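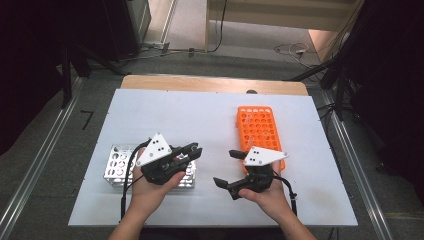

4.2 Mounting the Wall Shelf

Read this section in full before starting. The Horkell shelf must be fixed to a solid wall or to studs. Hollow walls require anchors suited to the wall type – these are not supplied.

1. Hold the rail against the wall at the desired height. Allow at least 75 mm of free space above it.

2. Place a level on the rail and mark the two outer holes with a pencil. The distance between the marks must be 464 mm. If it is not, check that the rail is facing the right way, with the lip at the top.

3. Check the wall for pipes and electrical wiring. Do not drill directly above or below an outlet or switch.

4. Drill both holes and remove the dust.

5. Insert the anchors, if used, until they are flush with the wall. Fasten the rail with the screws, tightening each side in turn.

6. Hang the shelf on the rail and press down firmly until it is seated along its full length.

7. Turn the locking tab at each end a quarter turn toward the wall.

CAUTION: Do not place any items on the shelf until both locking tabs are closed. Do not use the shelf as a step or handhold.

Note: Shelves in the Dosness finish have a protective film on the front edge. Remove the film before step 6.

Check the screws again after one month of use. Replacement tabs may be ordered from the Brustbridge service center. Please state the shelf width and finish when ordering.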